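Home Sites Checklists Forms Contact
Search this site Enter keywords Go

Plarnlow unit, end of month walkthrough, December
Done by: Zuzanna Kurek. With: Miłosz Nowicki (first half only, had a delivery)
Started 7.40 am Wednesday

ENTRY AND CARPARK
Front door closer - OK. Slams a bit.
Bollard by roller door - leaning again. Reported to Cinmont last month, no reply. Chased.
Sign-in book - OK, pen missing.
Ramp grip tape - FAIL. Peeling at the bottom corner, someone will go over in the wet. Miłosz has tape in the ute, to do before knock-off.

EXITS
Rear exit - OK, opens from inside without key.
Side exit - FAIL. Pallet and two bins in front of it. Moved while I was there. They'll be back by Friday if no one paints the hatching on the floor.
Exit lights - one dead, over the kitchenette. Sparky booked.
Evac diagram - still shows the old wall. Aniela to get a new one printed.

EXTINGUISHERS
Tags all in date except the CO2 one near the switchboard. Steinarsdóttir do these, rang them, left messsage.
Fire blanket - OK.
Clearance in front of each - OK.

BENCHES AND BENCH TOPS
Timber tops, check for splits and lifting, run a hand along the edges. OK.
Feet and braces tight - OK.

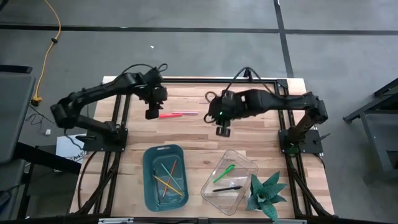

Stools - one with a wobbly base, tagged out, put in the cage. Please don't un-tag it, Felicja had to pull the same one out in winter.
Lighting over benches - OK, diffuser has a heap of dead moths in it. Cosmetic.

ELECTRICAL
Test and tag - 6 items overdue, all kettles and chargers brought from home. List on the fridge. If it's yours and its on the list, take it home or hand it to Celina.
Powerboards - one plugged into another under the front desk. FAIL. Removed.
RCD push test - done, all tripped, all reset.
Leads across walkways - OK today. 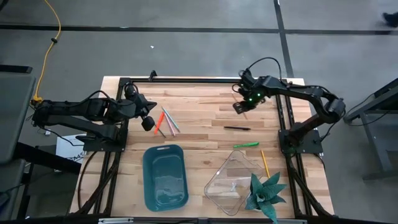 FIRST AID
Kit restocked. Bandaids gone again, box of 200 ordered.
Eyewash - 8 bottles on shelf, none expired. Good.
First aider names on wall - Felicja Żak yes, Celina Wilczyńska's ticket needs renewing, booked.

KITCHENETTE
Fridge seal - split. Not a safety item but milk's going off.
Hot water unit - dripping from the relief valve into a bucket. Climelness quoted $1,019 to replace. Waiting on approval. Bucket to be emptied daily, roster under the magnet.
Floor - OK, wet floor sign now lives behind the door.

STORAGE CAGE
Heavy stuff down low - FAIL, paint tins on top shelf. Need two people and the proper steps.
Ladder - OK, feet good, tag readable.
Chemicals register - two sprays not on it. Added.

Finished 9.15 am. Fails need closing out before shutdown, initial next to each one on the paper copy in the front office. Anything you can't fix, tell Aniela Sowa so she can get a price.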